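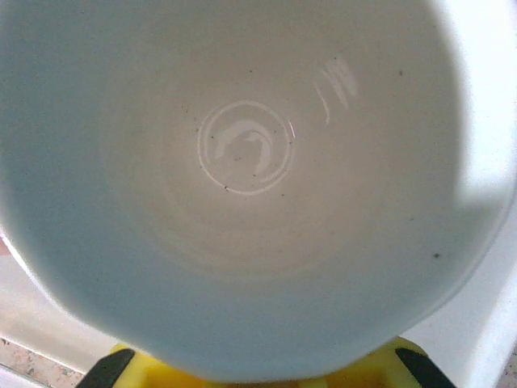
Photo: Tellov Household Practice Group

Clause 5

The draft had a clause about cups, and the clause was one sentence long. An empty vessel may be grasped from above or from the side at the discretion of the operator. Orvokki Seppälä had written it in August, and she had been satisfied with it until the comments came back.

There were 109 comments on the draft, and 65 of them were about the word "empty."

She read them in order, at the long table on the second floor of the Aaltonen building, with a pencil. The trial kitchen was downstairs and she could hear the arm running its cycle through the floor, a rise in pitch, a pause, a lower note as it set something down. It had been doing cups since eight.

Comment 14 asked whether a vessel with a teaspoon in it was empty. Comment 15 said that it was not, and that the person who wrote comment 14 knew it was not. Comment 22 proposed a definition: "containing no liquid, solid or utensil." Comment 23, from the same office in Skurnura, withdrew comment 22 because of residue. Comment 31 asked for a definition of residue.

Eero Toivonen came up at ten with the log sheets. He was the operator on the first shift and had been an operator at Tellov for longer than the group had existed.

"You have a hold," he said.

"What kind?"

"Station two. It stopped over a cup and asked for a decision. I gave it one, and it wrote that down under my name, and I'd like to know if I was allowed to."

He put the sheet in front of her. The white cup, from the wrist view, looking down into it. Beside the picture were four lines of text.

Vessel class: cup, ceramic.
Contents: none detected.
Interior marks: present, unclassified.
Proceed as empty? Operator: yes (E.T.)

Orvokki looked at the picture for some time. There was a bright ring at the bottom where the base met the wall, and a curl of white inside the ring, and more white streaks high on one side. Those were the lamp. Then there were the specks, small and dark, a few close to the ring and a couple farther out.

"What are they?" she said.

"Crumbs. Dust. I don't know, I was at the desk."

"You said yes."

"It's an empty cup. If my wife handed me that and asked was it empty I'd say yes."

"Would you drink out of it?"

Eero thought about this. "I'd rinse it," he said.

She wrote RINSE in the margin of the sheet and put a box around it. After he had gone back down she looked at the word and could not find a place in the draft where it belonged. The draft covered approach, grasp, lift, transfer and release. It had a table for closing force and a table for clearance from the counter. Whether a person would want to drink from the thing afterward was outside the scope, and the scope had taken most of the spring to agree on.

At eleven there was a call with Olley, who made the controller. Santeri Laaksonen was on the line for them. He was precise and rather tired.

"The detector looks for contents," he said. "It's tuned against glare. A glossy cup under a kitchen lamp is full of white shapes, and a year ago it called every one of them milk. So we taught it to ignore white. It was good work."

"These are dark."

"Yes. It sees them. It won't call them contents, they're below size, and it won't drop them either. So it asks."

"How often does it ask?"

"In your kitchen? I have 800 cup grasps on my screen since the last update. It asked on five."

"And what did the operators say?"

She heard him scrolling. "Yes," he said. "Yes. Yes. Yes. And Toivonen, yes."

"Then the question isn't doing anything."

"It's doing what clause 9 says. Clause 9 says an uncertain state shall be referred to the operator. You wrote clause 9."

She had. It was the clause she was proudest of. She had argued for it against two people who wanted a time limit, after which the machine would go ahead without an answer, and she had won with a paragraph about responsibility that somebody at Skurnura had later quoted back to her in a letter.

After the call she went downstairs.

The kitchen was kept the way kitchens are kept, which had been the one instruction to the crew who fitted it. The countertop was speckled, pinkish, of the sort that hides everything. Saimi Sjöberg was on the second shift and had come in early. She was sitting on the step stool with a sandwich, watching station two, outside the marked line as the rule required, with her elbow over it, as the rule did not.

"Elbow," said Orvokki.

Saimi moved her elbow. "Is it about the cup?"

"You've heard."

"Eero's telling everybody he's been written up."

"He hasn't been written up. Where is it now?"

"In the rack. It went in with the clean ones." Saimi chewed. "It wasn't told to wash it. It was told to put away the empties. It's an empty."

Orvokki went to the rack and looked, and every cup in it was white. She took out the first and tilted it to the window, then the second. She did this until she reached the end of the row. She could not have said which one it was. One of them had a dot on the wall that came away on her finger, and another had a dot that did not.

"Glaze," said Saimi, who had come up behind her. "Pinholes, you get them in cheap ones. They're born like that."

"Does the machine know that?"

"Do you want it to?"

Orvokki put the cups back. She took more care with it than she needed to, handles out, and the arm beside her stood in its parked position with the yellow gripper down and the two black fingers a little apart.

"Suppose you were asked," she said. "Same picture, same question. Proceed as empty?"

"Yes."

"You didn't look at the picture."

"I've seen the picture, it's on the board. Yes. It wants to know can it pick the thing up without spilling. It can. What I'd do about the crumbs is a different question, and it isn't the one on the screen."

Orvokki asked her to say that again, and wrote it on the back of the log sheet. She went upstairs without having lunch.

The revision took her the rest of the afternoon. She struck "empty" from clause 5 and put "free of movable contents." That disposed of the teaspoon. She added a second sentence saying that a vessel free of movable contents was not thereby to be treated as clean. She struck "thereby." She moved the sentence to its own line and numbered it 5.2.

Then she turned to clause 9 and sat with it. The text said that an uncertain state shall be referred to the operator. She added: The referral shall name the decision that depends on it. She read it aloud in the empty room. She tried "state" for "name" and went back to "name." Under it she put two forms of wording for the screen, which the group could fight over.

Interior marks present. Safe to lift?
Interior marks present. Return to wash or to rack?

It was two questions in place of one. Santeri would object to the second, as his controller had no output for it, and Skurnura would object to both, as they made the operator's day longer. Comment 58 already said that the operator's day was long enough. She put a tick next to comment 58 to show that it had been read.

Seija Hyvönen, who chaired, rang at five.

"I hear you've opened clause 9," she said.

"I've added a sentence."

"We closed clause 9, Orvokki. There's a note that says it's closed. I think you wrote the note."

"There was a cup."

The line was quiet. Seija had chaired the group that did ladders, and before that the group that did door closers, and she did not hurry.

"Was it broken?"

"No."

"Did anyone drink from it?"

"Not that I know of. It's in the rack with the others."

"And which one is it?"

"I don't know," said Orvokki. "I looked."

"Send me the sentence," said Seija. "I'll put it on for Friday. Put the picture with it, they'll want to see the cup."

She sent it. Then she filled in the log sheet, which still needed a reviewer's signature for the hold to be released. The form offered Correct, Incorrect and Not Assessed. She read Eero's answer again, and the question above it, and marked Correct, and in the space for remarks she wrote that the operator had answered the question asked.

On the way out she passed the kitchen. Second shift was running. Saimi was at the desk with her back to the door and the arm was at station two, over a cup, closing. It did not stop to ask. It lifted, held for the check, and carried the cup across to the rack.

Orvokki waited until it had let go. Then she went in, stayed behind the line until the light changed, took the cup out and rinsed it, and had to ask Saimi where the towels were.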